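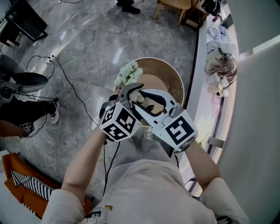
Mindcombe Hand-Held Gripper Kit Review: Two Hands, Many Cubes, One Sore Thumb

March 7, 2023

I've wanted to teach a robot arm to tidy up small stuff for ages, and I kept bouncing off the same problem, which is that I don't own a good robot arm and I'm not about to buy two of them just to find out I'm bad at this. So the pair of hand-held grippers from Mindcombe looked like my kind of purchase. You hold one in each hand, you do the chore yourself with the plastic fingers instead of your own, the cameras record it, and later on an arm (yours, a friend's, the one at the workshop) gets to learn from what you did. I've had the kit since October and used it at our shared workshop and at home, and I have opinions!

What's in the box

You get two grippers, two printed marker blocks, the cables, and a bag of screws with a few extras, bless them. The white parts are all printed, and mine came reasonably clean except for some stringing on the inside of the left trigger that I took off with a hobby knife. The fingers are curved and have black pads on the inside, and those pads are the best thing in the whole kit. More on that in a minute.

The instructions are a PDF. It's fine until page 9 and then it assumes you bought the older version, with a different cable clip. I put mine on backwards and had to take the handle apart again. If your clip has a notch, the notch faces the trigger.

Putting it together

It took me 90 minutes for the first one and a lot less for the second. Nothing is hard, it's mostly small screws going into plastic, and you want to stop turning before you feel like stopping. I stripped one hole on the right handle and fixed it with a dab of glue and a slightly fatter screw. A good driver helps. The one they include is soft as cheese and went straight in my junk drawer.

The marker blocks slide on top and lock with a click. Check that they're really down. I recorded a whole session with the right block sitting a hair high, and every single clip from that hand was tilted. My fault, but a little line on the housing to show when it's seated would have saved me an evening.

How they feel in use

Weird, and then pretty normal. The first few tries I kept wanting to poke at things with my knuckles. After a while you start thinking in pinches, and that's when it gets fun. One of my favorite warm-ups is bringing both grippers together and holding one small round thing between the fingers, right in front of you, without squirting it across the room. It sounds silly but it teaches you how lightly you can squeeze, and it shows you right away if one trigger is stiffer than the other (my left one is).

Those pads really do grip. Pens, bottle caps, grapes, little plastic balls, they all stay put. I had more trouble with flat things. Coins and playing cards on a smooth table are miserable, and I ended up sliding them to the edge every time. Flowers are somewhere in between. A stem is easy to hold, but it wants to swing around and face the floor.

For surfaces, I'd say go small and round if you can. A little side table lets you walk around your task and you're never leaning over a corner. At home I use a Lernby folding stool with a towel over it, and it wobbles, so learn from me and don't.

Roll up your sleeves before you start, too. A long cuff will drift right over the back of the trigger and you won't notice until you're three takes in.

The cable situation

My biggest gripe. The cable on my left gripper is thin and comes off in a spot where it wants to hang across the front of you. It isn't heavy, but I can feel it tug when I reach to the right, and I've caught it under an elbow more than once. I added a loop of hook-and-loop tape at my forearm and that mostly cured it. Give yourself a clear patch of floor as well, especially on anything hard and shiny like marble or tile, where loose cords skate around under your shoes.

A longer strain relief on the handle would be a cheap fix. I wrote to Mindcombe about this and got a friendly reply with a file for a printable hook, which works okay. I printed it in black so I'd know it was the add-on.

Tracking and software

I run it with Ladel, the free recorder that the kit points you to. Install was painless on my old laptop. It finds the black square patterns on the blocks quickly, and it complains with a red bar when it can't see them, so at least you know. Bright window light is its weak spot. Glare off a glossy floor or a glossy marker makes it drop out, and I got much better results after I pulled the blinds halfway. Matte marker sheets would be worth paying extra for.

Over the winter I recorded 3000 short clips, most of them picking something up and putting it down a foot away (glamorous hobby, I know). Ladel crashed twice in all that time and lost one batch. Turn on autosave. It's off by default and I can't imagine why.

Compared with the Texier set

I borrowed a Texier pair for a weekend. The handles are nicer, with a rubbery grip that my thumb loved, and the triggers match each other out of the box. The fingers are straight and a bit slick, though, and round things kept popping out. It also costs a good deal more. If you have small hands, try the Texier first if you can, because the reach to the Mindcombe trigger is long and my thumb was sore for the first week.

Would I buy it again?

Yep, with the hook printed ahead of time and a decent screwdriver on the bench. Four stars out of five. I've ordered spare pads already and I'm going to try sanding that left trigger this month.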